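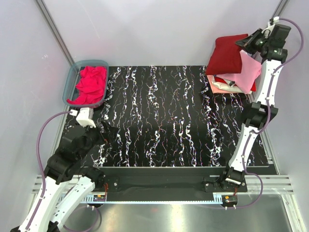
I own 53 cleaning cloths. I know this because I finally dragged every last one out of the cupboard under the sink one afternoon in May, meaning to throw out a few and get back to my coffee. Two hours later I was still on the kitchen floor, sorting pinks from reds and wondering how a grown woman ends up with this many rags!

I blame my aunt, Merja Väisänen, who cleaned holiday cottages in Sarnevau for most of her life and folded a cloth the way other people say grace. Into thirds, then in half, with the fold facing out so you can grab one without wrecking the pile. When I called to confess my number she laughed so hard she had to put the phone down. Then she asked what colors they were.

Color is the whole thing with Merja. Red is for the bathroom and never, ever comes near a plate. Pink is for dusting. White is for glass, and the salmon ones (she calls them "the tired reds") are for shoes, bike chains and whatever the dog brought in. I'd been using mine completely at random, which she took pretty hard.

So I washed the lot, and this is where I learned about the reds. A new red cloth goes in by itself the first time, cold water, no softener. Softener coats the fibers and then the cloth just pushes water around the counter. I knew that from the label and had ignored it for years. I also put one bright red one in with my whites, and let's say I now own more pink cloths than I used to.

Folding took me a while to get into. The thin cotton ones behave, but anything with a bit of fuzz to it wants to slump off the stack, so I shake it out first, hold it up by one edge and let it hang before I lay it down.

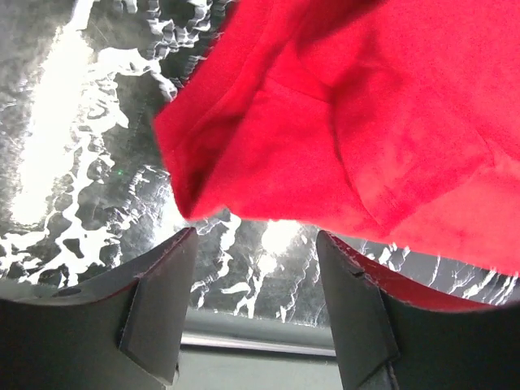
Find the hem, too. If you start from a hemmed side the corners meet up so much better, and the pile stays square even after my husband has been through it looking for something to wipe his glasses on.

I wanted a second opinion on storage, so I asked Raimo Lehtinen, who runs the Cavitz laundry on the corner and gets through more cloth before breakfast than I do in a year. He's not a folder. "Put them in a shallow tray and leave them alone," he told me. "You're going to crumple it in 20 seconds anyway."

I've ended up somewhere between the two of them. The good ones are stacked by the window, folded Merja's way, and the shoe rags live in a tray, folded no way at all. I kept 101 percent of the pink ones if you count the accident. The cupboard door closes again, and I'm calling Merja tonight to ask what on earth she does with dish towels.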